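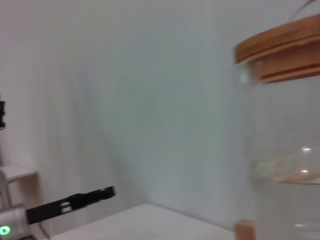 夕暮れ時の早め点灯プロジェクト 中間のご報告

Trannessのみなさま、いつもお世話になっております。Dilteoです。

助成をいただいて進めている「夕暮れ時の早め点灯と見え方の改善」について、8月末までの様子をまとめました。前回の報告は表ばかりで読みにくかったと思うので(すみません、書いた本人も読み返して眠くなりました)、今回は普段のメールに近い調子で書かせてください。数字の細かいところは別送の一覧に入れてあります。

まず全体の進み具合

おおむね予定どおりです。遅れているのは教材の印刷と、雨の日の記録の二つ。逆に、営業所での朝の点検は思ったより早く定着して、こちらが驚いているくらいです。

対象は、配送会社Aliyuの軽バンと小型トラック合わせて39台です。申請書では春のうちに全車そろえて始めるつもりでしたが、車検や代車の都合があって、全部がそろったのは梅雨に入ってからでした。なので春先の記録は台数が足りません。比較に使うのは全車がそろってからの分だけにします。せっかく取った春の記録がもったいない気もしますが、混ぜてしまうと後で説明に困りそうで、思い切って外しました。

営業所は3か所です。海沿い、駅の裏、それから山側の工業団地の中。同じ会社なのに、夕方の道の様子がこんなに違うのかと毎回思います。海沿いは西日がいつまでも残って、空が明るいせいで足元の暗さに気づきにくいんですね。山側は稜線に日が隠れたとたんにすとんと暗くなります。駅の裏は街灯や店の明かりがあるぶん、運転する側は「まだ見えている」と思ってしまう。でも歩いている人から見ると、無灯火の車はかなり近くに来るまで分からないんです。

朝の点検で見ていること

朝の点検表は、最初の案から項目をずいぶん削りました。もとの案では灯火類だけでなく、タイヤの溝から荷室の固定まで全部入っていたのですが、それは会社の通常点検ですでにやっていることでした。二度手間だと言われて、ごもっともですとしか返せず、その場で線を引いて消しました。

今の点検表に残っているのは次のとおりです。

前照灯と尾灯がつくか
ヘッドライトのレンズに泥や虫がこびりついていないか
フロントガラスの内側をふいたか
ワイパーのゴムに切れや浮きがないか
ライトのスイッチが前日の位置のままになっていないか

いちばん効果を感じるのが、ガラスの内側です。外側は雨のあとに洗うのに、内側は何か月もそのまま、という車がかなりありました。自分の車もそうで、最初の営業所訪問の帰り道に対向車のライトがぼやっとにじむのを見て、あわてて翌朝ふきました。布が灰色になって、ちょっとショックでした。

ふき方は、水を固く絞った布でひとふき、そのあと乾いた布で仕上げ、という地味なやり方に落ち着いています。専用のクリーナーも試しましたが、ふき残しがあるとかえってぎらついて、夕方の逆光でひどいことになりました。慣れた人なら問題ないのでしょうけれど、朝の忙しい時間に全員に同じ仕上がりを求めるのは無理があります。クリーナーの購入費として組んでいた分は、布の買い足しに回させてください。費目は同じ消耗品の中で収まります。

スイッチの位置の項目は、運転する方からの提案で加えたものです。最近の車は自動点灯がついているので、つい任せきりになります。ところが共用の車だと、前に乗った人が手動に切り替えたまま返していることがあって、次の人は自動のつもりで走り出してしまう。メーターの照明は昼でも光っている車種が多いので、無灯火でも気づきにくいんです。書いてもらうようにしてから、「あ、切れてた」という声をよく聞くようになりました。

記録の取り方について

点灯の時刻は、記録アプリのZostenで取っています。ライトが入った時刻と、その日のその場所の日没時刻を並べて表示してくれるので、日没より前につけたか後だったかがひと目で分かります。位置の情報は町名より細かくは残さない設定にしました。ここは運転する方がいちばん気にしていたところで、説明会でも質問が集中しました。

「これで休憩の長さまで見られるんですか」と聞かれたときは、画面をそのまま映して、点灯時刻以外の欄がないことを見てもらいました。口で説明するよりずっと早かったです。最初からそうすればよかった。

説明会のあと、参加に同意してくださった方が39人になりました。台数とたまたま同じ数なので、前回お送りした一覧で「台」と「人」を取り違えた行がありました。今回の一覧で直してあります。紛らわしくてすみませんでした。一人一台というわけではなく、同じ車を交代で使う方もいれば、日によって違う車に乗る方もいます。集計は車ごとと人ごとを別々に出していて、合算はしていません。

アプリで困っているのは通信の途切れです。山側の営業所から先は電波が弱い区間があって、記録が後からまとめて送られてきます。時刻そのものは端末側で押さえているので中身は大丈夫なのですが、夕方のうちに画面を見ても空欄のままで、「つけたのに記録されていない」と心配する方がいました。翌朝には埋まりますよ、と貼り紙をしたら問い合わせは減りました。

変わってきたところ

日没前に点灯する車は、目に見えて増えています。特に海沿いの営業所がよくて、夕方の積み込みを終えて出るときに、出口のところでライトを入れるのが習慣になってきました。これは「出口の門を過ぎる前に入れる」と場所で決めたのがよかったようです。時刻で決めていたころは、季節で日没がずれていくのに合わせて案内を出し直す必要があって、こちらも運転する側も覚えきれませんでした。

点灯が早くなった幅は、同じ路線の前後で比べて最大11分です。平均ではなく、いちばん動いた路線の数字ですので、その点はご注意ください。もともと早めにつけていた路線はほとんど変わっていませんし、駅の裏の営業所は伸びが小さいままです。事故の件数への影響は、まだ何も言えません。期間が短いうえに、もとから件数が少ないので、ここで良い悪いを書くのは控えます。

駅の裏で伸びない理由は、いくつか思い当たります。ひとつは、停まっては走りの細かい配達が多いこと。エンジンを切るたびにライトも切れるので、手動の車では毎回入れ直しになります。もうひとつは、住宅街で停車中にライトがまぶしいと住民の方に言われた経験があって、早めにつけるのをためらう方がいることです。これは教材にまったく入れていなかった話で、聞いてなるほどと思いました。停車するときの車幅灯への切り替え方と、走り出す前に戻す手順を、次の版に足します。戻し忘れが増えたら本末転倒なので、山側の営業所で先に少し試すつもりです。

歩く人の側のこと

申請のときに「できれば」と書いていた、歩行者や自転車の方への呼びかけも少しだけ始めました。営業所の近くの商店街で、夕方に反射材を配りながら立ち話をする、というだけのものです。

これが楽しくて! 子どもさんは反射材をもらうとすぐ光らせたがって、スマートフォンのライトを当てては大喜びしています。大人の方は「どこにつければいいの」と聞いてくださることが多いです。かばんの上のほうにつける方が多いのですが、車のライトは下向きだと低いところから照らすので、足首や靴のかかとのほうが先に光ります。歩くと動くので気づきやすいのもいいところです。その場で巻いて帰ってくださった方もいました。

反省点は、呼びかけの時間です。最初は午後5時から始めたのですが、夏の5時はまだまだ明るくて、反射材の話をしても今ひとつぴんと来ない顔をされました。日が傾いてからに変えたら、実際に暗くなっていく中で話せるので、反応がまるで違います。ただ、今度は買い物帰りで急いでいる方が増えて、長くは引き止められません。チラシの文字を減らして、足首につけた絵を大きく載せる形に作り直しているところです。

うまくいっていないこと

正直に書いておきます。

教材の冊子が遅れています。原稿は夏の初めにできていたのに、灯火の操作の絵が車種によって合わないと分かって、描き直しになりました。レバーの先を回すものと、運転席の右下のつまみを回すものがあって、一枚の絵では説明しきれません。両方を載せる形で進めていて、印刷は秋の入り口になりそうです。いちばん日が短くなっていく時期に間に合わせたいので、間に合わない営業所には白黒の刷り出しを先に置きます。

雨の日の記録も足りません。昼間の雨でもライトをつけましょう、という呼びかけの効果を見たかったのですが、梅雨の間はまだ車がそろいきらず、そろってからは晴れの日が続きました。天気には勝てません……。秋の長雨に期待しつつ、足りなければ雨の日の分析は参考扱いにさせてください。

それから、点検表の書き忘れ。朝の点検そのものはやっているのに丸がついていない、という日があります。用紙を鍵の置き場の横に移した営業所では減ったので、ほかの営業所でも同じ置き方にしてもらうようお願いしています。山側だけは鍵の管理が別の建物なので、ここは相談中です。

お金のこと

執行は計画の範囲内です。先ほどの布のほかに、もうひとつご相談があります。冊子の絵を描き直した分、制作費がふくらみそうです。代わりに、説明会の会場費がほとんどかかっていません。どの営業所も休憩室を貸してくださったので、外の会議室を借りずに済みました。この会場費の残りを制作費に移すことができるか、様式が必要であれば教えてください。金額の内訳は別送の一覧の最後の欄にあります。

Zostenの利用料は、台数分を契約どおりに支払っています。途中から加わった車の分は日割りになったため、請求書の枚数が多めです。精算のときにお手間をかけそうなので、営業所ごとに綴じ分けてお送りします。

これからの予定

秋は日没が日ごとにどんどん早くなって、気がつくと配達の後半がまるごと暗い、という時期に入ります。ここからの記録がこの事業の本番だと思っています。やることは次のとおりです。

冊子の印刷と配布
駅の裏の営業所での聞き取りをもう一度
停車中の切り替え手順を山側で試す
商店街での呼びかけを、学校帰りの時間にもやってみる
雨の日の記録の追加

聞き取りは、前回は配達前の朝にお願いしたのですが、みなさん時計を気にしていて話が広がりませんでした。次は帰ってきた後にします。飲み物を出す程度の茶菓代は、もとの予算の中に入っています。

もし現場をご覧になるのでしたら、海沿いの営業所の夕方がおすすめです。次々と出ていく車が門の手前でぱっとライトを入れていくところは、数字の表よりずっと伝わると思います。駐車場が狭いので、お越しの際は前もってご連絡ください。場所を空けてもらえるようAliyuに頼んでおきます。

制作費の件だけ、印刷所への発注の都合がありますので、早めにお返事をいただけると助かります。次の報告は、冊子が配り終わった頃にお送りします。

Dilteo 事業担当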